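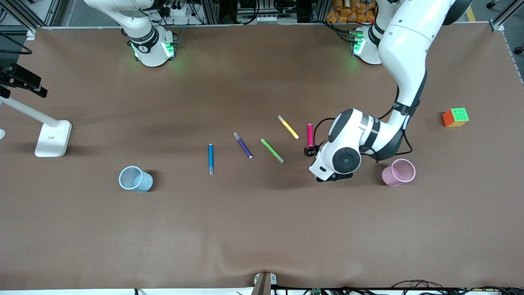 Caron: I'd store them flat. Mine dry out when they stand cap up in a cup.

kavfan28
Flat takes up a whole drawer. Cap down in a cup works fine for me, and has for 3 years.

Caron
Depends on the brand. Yellow goes first either way.

Kanokwan Thongsuk
I sort by color, one cup for the purples and blues, one for the rest. The light blue plastic cup is big enough for both if you only own a few.
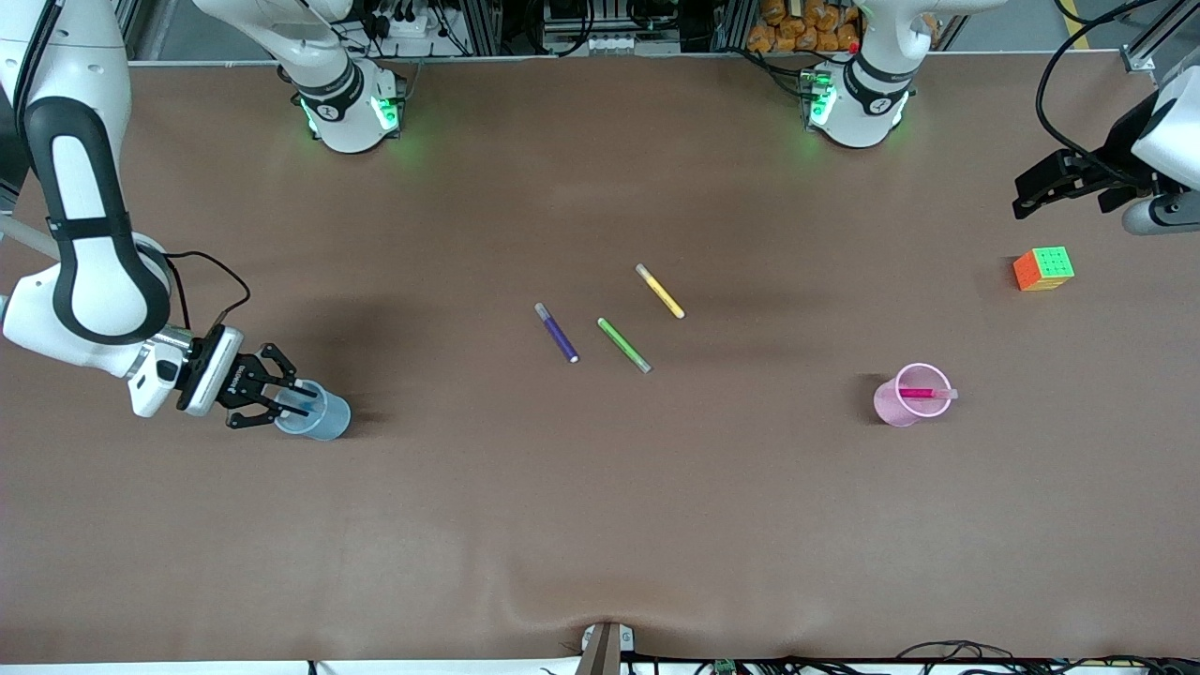
Re: which cups

kavfan28
Anything that won't tip over. Mesh sides are good for finding the right color.

Caron
They tip too. I put 4 coins in the bottom of mine.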